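Kinsella Table, Model 3268
Section 4: Surface preparation and first oiling

4.1 Before you start

The top is shipped sanded and unfinished. It must be oiled before the table is put into daily use. Complete Section 3 (legs and rails) first, and check that the table stands level on all its feet.

Work in a dry, ventilated room. Keep the top out of direct sunlight until the last coat has cured.

You will need:
Boltlow hard oil, clear (supplied, 245 ml can)
Lint-free cotton cloths
A flat sanding block with fine paper
A soft brush or a vacuum cleaner with a brush nozzle
A metal container with a lid, filled with water

CAUTION: Cloths soaked in oil can heat up and catch fire on their own. Place used cloths in the water-filled container immediately. Do not leave them folded, bunched or in a waste bin.

4.2 Inspecting the top

1. Remove the protective sheet and the corner guards. Do not cut the sheet while it is on the table.
2. Wipe the top with a dry cloth.
3. Place a lamp low at one side so that the light crosses the surface. Scratches and glue marks show up more clearly this way than under a ceiling light.
4. Mark any fault with a small piece of low-tack tape. Do not use pencil.
5. Report splits, loose joints or a twisted top to Ositz before you apply oil. An oiled top cannot be exchanged.
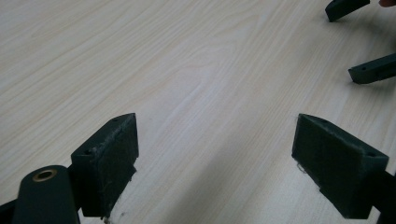
Grain direction must be established before any sanding or wiping is done. Look along the lines from a standing position and note which way they run relative to the edge you are facing. From some positions they will appear at a slant, as with the fine, closely spaced lines on the pale top shown, and your strokes should then follow the same slant. Slightly darker streaks and soft oval figures in the grain are a natural feature of the wood and are not grounds for a claim. Do not try to sand them out. Oil makes such markings stand out more, and the difference between light and dark areas usually settles within a few weeks.

4.3 Light sanding

1. Fit the fine paper to the block. Do not sand with the paper held in your fingers.
2. Sand along the grain with long, even strokes. Use only the weight of the block.
3. Go over the edges once, lightly. The corners are already rounded at the factory.
4. Brush or vacuum off the dust, working in one direction.
5. Pass a clean cloth over the top. If it snags, sand that spot again and remove the dust.

NOTE: Steel wool must not be used. Fragments left in the surface can turn into dark spots.

4.4 Applying the oil

1. Stir the can. Do not shake it.
2. Pour a small amount onto a cloth, never directly onto the wood.
3. Spread a thin coat over the underside first, then the edges, then the top.
4. Leave for 15 minutes. Add oil to any area that has gone dull.
5. Wipe off all remaining oil along the grain with a dry cloth. Oil left standing will dry sticky.
6. Allow to dry overnight, then repeat steps 1 to 5.

The underside needs the same number of coats as the top. A table oiled on one face only may cup.

4.5 Curing

Light use is possible after 24 hours. Full curing takes 4 weeks. During this time, do not place hot dishes, wet glasses, rubber mats or potted plants on the table. Wipe up spills at once.

If a patch is still tacky after two days, rub it with a cloth barely dampened with fresh oil, wait five minutes and wipe dry.

4.6 Records

Write the date of the first oiling on the label under the short rail. Re-oil the top each January, or sooner if water no longer beads on it. For replacement oil, quote part number 2000.

Section revised 13 July 2018. Technical text: Teresa Keogh.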